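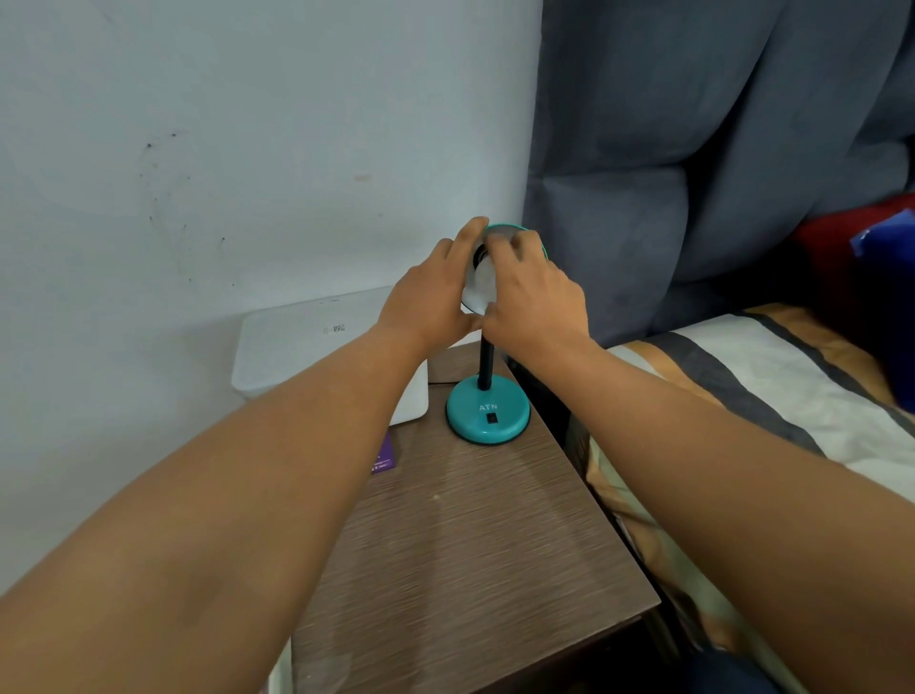 **Zuzana Kopecký**, Ternemgate | opened 13/05/2026 | Sterlow head kit, home tasks plan | status: open, awaiting Badurden support

Hi all, me again (sorry!). I've got the Sterlow kit on the home tasks plan and the hand tracking keeps losing the plot whenever my hands get close together. The lamp task is the worst by a mile. I'm writing everything down in one go and I'll keep adding underneath as I try things, so you don't have to piece it together from six separate chats like last time.

### What's going wrong

The task card is "adjust bedside lamp, both hands". I reach in, one hand under the shade and the other across the front of it, and as soon as they meet the checker decides I've only got one hand. Sometimes it swaps them over instead, so my left gets the right-hand label and off it goes for the rest of the clip. Either way I get this when I upload:

```
CLIP REJECTED
reason: hand_missing (R)
action: re-record or appeal
```

Now I know the rule is both hands in view, and I do try to stick to it. Have a look at the still at the top, which is from one of the rejected ones. Left hand cupping the shade from underneath, right hand on the front with the fingers spread. They're touching the same little teal lamp, so yes, they overlap a bit with the shade and with each other's space, but I'd call that two hands in view and I'd be amazed if a person looked at it and said otherwise.

It isn't happening on everything. Folding towels is fine, opening drawers is fine, and the kettle one goes through every time. Those all keep my hands apart for most of the clip though, so I don't know if that tells you much.

### My setup

- Sterlow head kit, the older clip-on strap and not the new band
- App on automatic updates, last one went in on Monday night
- Uploading over home wifi, no trouble there
- Calibration done at the start of every session
- Clip counter says 1,939 since I joined, and I've never had a run of rejections like this

### What I've tried

**Restarting everything.** Obviously. Kit off, app closed, phone off, cup of tea, all back on. Recorded the lamp again and got the same message.

**Recalibrating.** Did the hand dance (palms up, palms down, fists, wiggle) and got a green tick. I then did it again next to the bed in case it cared about where I was standing. Green tick again, lamp clip rejected again.

**Tilting the kit down.** The help page says to tip the camera until your wrists sit in the bottom half of the preview. I thought this was going to be the answer, because I'm quite tall and I tend to look straight ahead. It did make the preview look nicer! The clip lasted longer before the label went funny, but it still went funny.

**Going slower.** A bit better. If I bring my hands in one after the other and keep them still for a moment, it holds on to both. The minute I start turning the shade it drops the right one. And the card says "at a natural speed", so if I creep about like I'm defusing something I'm worried I'll be marked down for that instead.

**Clearing the table.** The guide says clutter can confuse it, so I took the purple card and the white box away and did the whole thing again with just the lamp. No change at all, so I've put them back. If anything I think that one was rejected quicker.

**Different grip.** I tried holding the stem with my left hand and only using the right on the shade. That went through first time. Great, except the card asks for both hands on the shade, so I appealed against my own accepted clip in case it gets me in bother later (you can ignore that appeal, or not, up to you).

**Light.** Curtains open, curtains shut, big light on. Nothing I could pin down.

All that took me roughly 90 minutes, which I'd quite like to mention to whoever looks after session credits.

### Reply from support, pasted in so it's all together

> Hi Zuzana, thanks for the detail. Could you switch the checker from Live to After Upload and send one clip each way? Settings, then Recording, then Hand check. Please don't reset the kit before you do, as we'd like the old logs. Jelínek, Badurden support

### Update, same evening

Right, done as asked. I recorded 10 clips of the lamp, half on Live and half on After Upload, same spot, same grip, trying to do them all the same way.

Live: every one rejected, all `hand_missing (R)`.

After Upload: 2 rejected, the rest accepted. One of the rejected ones was fair enough, I'd turned my head to see what the dog was up to. The other looks the same as its mates to me.

So something in the live check is being much fussier than whatever runs at your end. I'd happily stay on After Upload, only then I don't find out a clip is bad until I've packed up, and on a long session I'd much sooner know there and then.

Logs are attached to the ticket. I haven't reset anything.

### Things I'd like to know

1. Can I leave it on After Upload for the two-handed cards and have Live for the others, or does it have to be one setting for the lot?
2. Will the rejected clips be looked at again, or do I need to appeal them one by one? The appeal form only takes one clip at a time and it's a slog.
3. Is the newer band any better at this? I saw it's on offer until June. I don't mind paying a bit towards it but I'm not shelling out if it's the app that's at fault.
4. Does the colour or shape of the thing I'm holding matter? I've got another lamp in the spare room with a much bigger fabric shade and I could try that, if the card lets me swap.

For what it's worth I do still like the kit. It's light, the battery sees me through a session, and the task cards are usually clear. It's this one check that's driving me up the wall.

I'm leaving the lamp where it is for now, so if you want a particular angle or a slower clip just shout and I can do it tomorrow before lunch.

Zuzana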